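Research > Papers > Evaluating a Commercial Two-Arm Kit > Section 4

Print this page | E-mail this page

4. Trying out the Kesteo kit

We took the Kesteo package on a trial licence in October, mostly because our Mirkham partners already had it and kept telling us how quick it was to set up. I'll admit I was doubtful. You get a two-armed robot model, a sensor mount that goes overhead, and a scene builder where you put your own parts on the bench. Ours were timber: a beam, a post and a block (Fig. 7).

The setup guide is good in places and thin in others. Getting the arms talking to our planner took me an afternoon, and most of that went on joint names that didn't match the manual - I've passed the list on to the supplier.

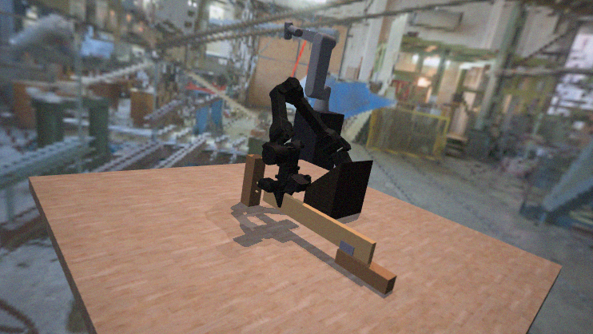
Figure 7. Two-arm robot model and timber parts in the simulator.

Once that was sorted we ran 500 trials with the default planner and then 500 more with Restrepo, our own one. The default failed to find a path in 128 of them, and Restrepo in 123, so I wouldn't read anything into the gap! What did differ was how the failures looked. The default planner tended to give up early, with the arm still well clear of the beam, while ours dithered close to the parts until the time limit ran out.

The full licence is £2,200 a year. For a small lab that's a fair bit of money, and I'd want the contact settings properly written up before paying it. The Drarkport add-on wasn't part of our trial, so I can't comment on it.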